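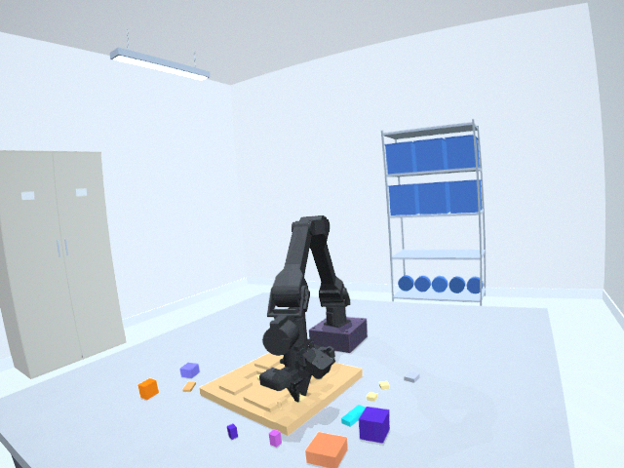 Robot working practice group, January
Chair: Živko Delić. Apologies from MacKinnon.

1. Last minutes
Agreed, with one spelling corrected in item 4.

2. Simulation before hardware
Any change to an arm program must complete 3000 simulated runs before it goes on the Prurnow cell. Evetti asked if small offset changes could be exempt. Not agreed. Loose blocks are to be placed at random for each run, and the seed kept with the log.

3. Fingertip clearance
Farkov's draft says 2 mm above the board on approach. Živko wants the figure to apply to the raised slats too. Farkov to reword clause 9.

4. Stop reports
Run 831 was logged without a cause. Every stop now needs a cause code, even if the code is "unknown".

5. Any other business
Template for run logs still outstanding. Evetti to send.

Closed 3.40 pm.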